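The Luvosau Ledger

The Luvosau Ledger is a historical novel in English, published by the small press Adwood. It is set over one winter in Halás, a salt-working village, and follows a widowed clerk who is told to copy out the village's debts before the records are moved to the town of Evmont. The book is usually described as being based on a true case. How much of it is true is a matter of dispute, and the evidence put forward so far is thin.

Background

According to the note at the back of the first edition, the novel grew out of an account book dated 1709 and found in a parish chest. The note gives no shelf mark and does not say who owns the book now. Readers who wrote to Adwood asking to see it were sent a transcript of a single page. That page lists barrels of salt, two loans and a fine for a broken gate. It does not mention a clerk, a widow or a death, all of which are central to the story.

Later editions changed "based on" to "inspired by" on the back cover. Adwood has never said why.

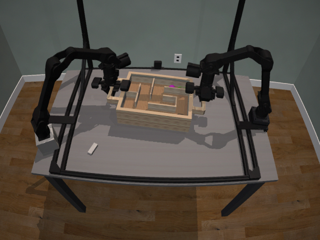 Two black robot arms over a wooden maze box on a grey table, computer rendering.

Plot

The clerk, known only as the copyist, arrives in Halás in October and is given a room above the boiling house. As she works through the ledger she notices that one family's debt has been entered twice, in different hands. The head of that family was found dead in the brine pits the year before. She begins to leave small mistakes in her copy, at first by accident and then on purpose, to see who will correct them.

The second half is told partly through the ledger entries themselves. The copyist never names the person she suspects, and the closing chapter can be read as a confession, a forgery or a dream. The cover calls this ending "unforgettable". Several reviewers thought it was simply unfinished.

Style and structure

The novel has 47 chapters, most of them short. The shortest is one line long. Ledger entries are set in the margin in the first edition and in the main text in the paperback, which makes the later version easier to follow but spoils a clue that depended on the layout.

Much has been made of the supposed number pattern in the book. The theory says that the sums in the entries, read in order, spell out the killer's name. It works only if the reader skips the entries that don't fit, and different readers have skipped different ones to reach different names.

Reception

The first printing was 1,709 copies, a figure plainly chosen to match the date of the account book. Adwood's claim that it sold out within 30 days has been widely repeated, though it seems to rest on the firm's own newsletter. Copies of that printing were still on sale at a bookshop in Evmont the following spring.

Reviews were mixed. The descriptions of salt-making were praised as careful and exact, and the slow opening was the most common complaint: almost 60 pages pass before the ledger is opened. Some reviewers objected to the way the villagers are shown as either cruel or simple, with little in between. The book is often said to have revived interest in the history of Halás, but no visitor figures have been produced to support this.
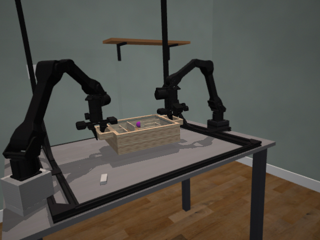
Is The Luvosau Ledger a true story?
There is no good evidence that it is. The one page of the account book that has been shared records ordinary village business, and the characters and the death in the brine pits are not found in it.

Adaptations

A radio version in four parts was announced and then dropped. A stage reading took place in Evmont, using only the ledger chapters. Reports of a film appear from time to time on fan pages, none of them with a source.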